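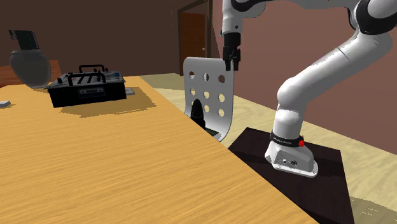
Guadalupe Sandoval

Is the Momia simulation package enough before buying the real arm?

Posted 6 September 2023

Hello to all. I work in a small repair shop in Clurnville. We clean and test old audio equipment, and we would like to have a robot arm that can bring one device from a table to the next person. Before we pay for an arm, the seller offers us the Momia package. It is a simulator with ready rooms, furniture and a white arm with a black parallel gripper. The license costs 395 dollars for one year, and there is a free trial of 29 days, which I am using now.

The room I loaded has a wooden table with a black audio device on it, something like a mixer or a cassette deck, with a loop handle over the controls. The handle is what interests me, because our people also lift such devices by the handle. The arm stands on its own dark platform on the floor next to the table. There is also a white chair with round holes in the back, between the arm and the table, and my gripper is now directly above the top of this chair back with the fingers open.

I have three doubts. First, when I give the handle as the target, the planner sometimes refuses and writes only "path not found". Is this a fault of the package or is the chair the reason? Second, can I trust the grip in the simulator if the handle in our shop is smooth and a little oily? Third, is the paid license worth the money for a shop that will have only one arm?

I am not a programmer, but I can change values in a file if somebody tells me where. Thank you in advance for your patience.

Rizal Siregar

Good day, Guadalupe. I have used Momia since June at my work, so I can tell you what I know, but I am also not from the company.

About the path: I think it is the chair. The planner adds a safety distance around every object, and in the ready rooms this distance is quite big. Please open the object list, select the chair and move it to another side of the room, then plan again. If the path is found, you have your answer. If you need the chair because your shop also has one there, keep it, and add a middle point high over the table. The arm should first go up, then across, then down to the handle. Before the last part, turn the wrist so that the fingers close on the two sides of the handle bar.

About the grip: be careful. The package has one friction value for each object, and the default is, in my opinion, too friendly. I made it lower until the object began to slip, and then I looked at how far this was from the default. For a smooth handle I would do the same. Also check the weight. In the list my device had a weight much smaller than the real one, so of course everything looked easy.

About the money: we paid, and I do not regret it, but we have several people who use it. During the trial you can save your rooms, and they will still open if you buy later. I would finish the trial first. Ask the seller also if the exact arm you want to buy is in the package. Ours was added only after we asked.

Ma

no need to pay. try Plultard, it is cheaper and has almost the same rooms

Guadalupe Sandoval

Thank you to both. Rizal, I moved the chair and the path was found at the first try. Then I put the chair back with a middle point, and it also works, only slower. The weight was wrong in my list too, and I corrected it with the number from our scale. I will test the friction next.

Ma, does Plultard allow changing the friction for only one part of an object, for example only the handle? I did not find this on their page.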